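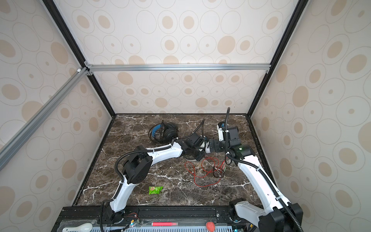 How long should fresh joint compound dry before I size the wall and hang a large-print paper over it?

Wait until the compound is one even color across the whole patch, then prime, then give the primer a full day before any paste goes on.

Forum: Interior Finishes > Wallcovering
Thread: Straight match or drop match over patched plaster

plumbline_kt
Back bedroom in a 1905 house. Plaster on wood lath, skim coated in January, sanded to 100 grit. Paper is Terkham nonwoven, large ovals, vertical repeat is long. The label symbol is two arrows offset with a number under it, which I read as a half drop. Two questions. First, do I start in the corner or at the window? Second, the product sheet says paste the wall, but the store told me to paste the paper. Which one?

gritandsize
Offset arrows mean drop match. Cut from two rolls, odd strips from one and even strips from the other. You waste less that way with a long repeat.
Paste the wall for nonwoven. The backing doesn't expand, so booking it gains you nothing.

Zarei
Disagree on the second part. On a skim coat with uneven suction I paste the paper every time, nonwoven or not. Wall paste skins over in patches wherever the compound pulls water out of it. You find out when the seam lifts.

gritandsize
If suction is uneven then the wall wasn't primed correctly. Fix the primer, leave the method alone.

Zarei
Sure, in a new house. Old plaster with six repairs in it never evens out completely with one coat of anything.

plumbline_kt
Primed with one coat of Drastside acrylic, white. It flashed dull over two of the repairs.

Nazanin Rostami
Dull spots mean the primer soaked in. Put a second coat on the entire wall so you don't leave a ridge around the repairs, and let it sit 48 hours in that room if it's unheated. After that either method will hold.

Starting point: find the wall people face when they open the door. Center the print on that wall, work outward, and put the mismatch in the corner behind the door. With round shapes, an out-of-plumb corner is less obvious than with stripes. Horizontal drift shows more. Check the ceiling line with a level before you decide which part of the oval lands there. If the ceiling runs out of level, don't place a complete row of ovals right under it.

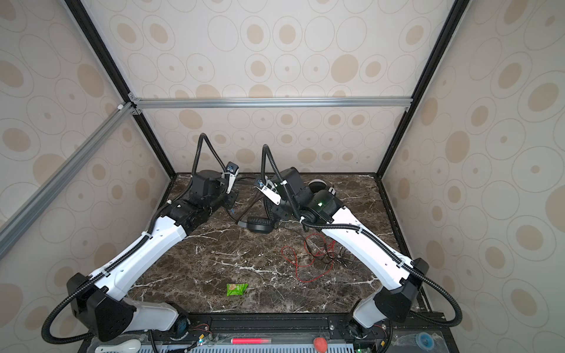
Beige and tan ovals on three walls, with dark brown marble below.

baseboard_ed
On corners, do you wrap or cut? I was taught to wrap a small strip and overlap, then hang the next length to a fresh plumb line. Someone at the Badside counter told me to fold the full width around and save the cut.

Nazanin Rostami
Wrap and overlap. A full width folded around an old plaster corner will go off plumb on the second wall and you'll carry the error to the end of the run. Nonwoven also bridges the corner and leaves a hollow.

gritandsize
Agree with that. I double cut the overlap on nonwoven so there's no ridge. New blade for each cut.

Zarei
Double cutting scores the skim coat. Put a strip of polyester film behind it or leave the overlap alone.

plumbline_kt
Second coat is on. Measured the ceiling and it falls toward the window wall, so I'll set the top edge through the middle of the ovals. Last one: my paste is powder and the instructions give one ratio for light paper and another for heavy. Heavy calls for a sachet to 1000 ml less water than light. Does nonwoven count as heavy?

gritandsize
Go by the weight printed on the roll insert. Most of the thick ones are mixed heavy.

Zarei
Heavy mix. Sift it in while stirring, leave it to stand, stir again. Lumps telegraph through a pale ground.

baseboard_ed
Keep the batch numbers from the labels until the room is finished. I had to reorder one roll and the ground was a shade off.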